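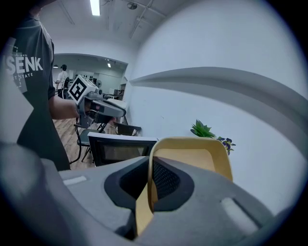 Kaewsai Annex, ground floor
Room safety walk-through, April 8, 2026
Front room and the room through the wide doorway

Marks used: OK, FIX, WATCH. Comments are mine and may be ignored, as they were in January.

1. Doorway between rooms clear for its full width
OK. Last time it was half blocked by 6 flat-packed chairs that were "going out today." They went out in March.

2. Floorboards level, no raised edges or gaps
OK. Walked it in socks, the most sensitive instrument in our budget. One board near the window clicks when stepped on. It clicked last year too.

3. Tube light in the front room secure at both ends
WATCH. Secure, but it takes its time coming on. The spare tube is from Onis and is in the closet behind the Jeltex paint, where spare things go to be forgotten.

4. Round ceiling fixture secure
OK. No rattle with the door shut hard. Door was shut hard twice, for science.

5. Exposed pipes and conduits on ceiling: brackets tight, no drips
WATCH. Brackets tight. One has been painted over so many times that it is now mostly paint. Nothing is to be hung from the pipes. This includes "light" things, and it includes the holidays.

6. Long wall ledge: fixings sound, edges smooth
FIX. Fixings held under a firm push. The ledge is marked for 35 pounds and people keep treating that as a target. Please put the weight label back on. Someone has peeled it off, apparently for the look of the place.

7. Plants below the ledge: stable, not in the walking path
OK. Purple flowers are drooping a bit. Not a safety matter, and there is no box for morale. Water them or don't, but not over the floor.

8. Standing fan in the far room: base steady, guard in place, cord out of the way
FIX. Base steady, guard fine. Cord needs a cover strip. Drikero sells one, and the request form is 4 pages long.

9. White table in the far room: legs tight, top not overloaded
OK. Top could be tidier. So could most of us.

10. Recessed lights in the far room working
OK.

11. Extinguisher checked and tag signed
OK. Tag signed in pen this time.

Open items: 6 and 8. Budget line for both is $200, including the label, which costs less than the envelope it comes in. Recheck when the strip arrives.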